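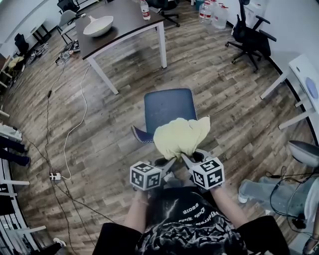 Fig. 4.1. Crumpled pale yellow cloth, with an upholstered chair behind it.

Unit 4: Drape, Bending and Crease Recovery
Revised 1/6/21

4.1 Bending length
Fabric bends under its own weight. The cantilever test slides a strip over a horizontal edge until the tip touches a plane inclined at 41.5 degrees. Bending length c is half the overhang at that point. Test warp and weft strips separately, face up and face down, and average within each direction only.

Flexural rigidity follows from G = W × c³, with W the weight per unit area. Keep units consistent – most errors in the March reports came from mixing cm and mm.

4.2 Crease recovery
A folded specimen is loaded, released, and left to open. The angle is read after a fixed interval. Untreated cotton recovers poorly; wool recovers well at moderate humidity. Resin finishes raise the angle and lower tear strength.

4.3 Lab data
Use the Merkgate set for problems 1 to 3. It covers 12 fabrics, all conditioned before testing. The Belten set is for problem 4 only and reports angles after washing.

Problem 1. A fabric weighs 200 g per square meter and has an overhang of 30 mm. Find c and G.
Problem 2. Explain why G is more sensitive to c than to W.

Reading: Liu handbook, section on drape coefficient.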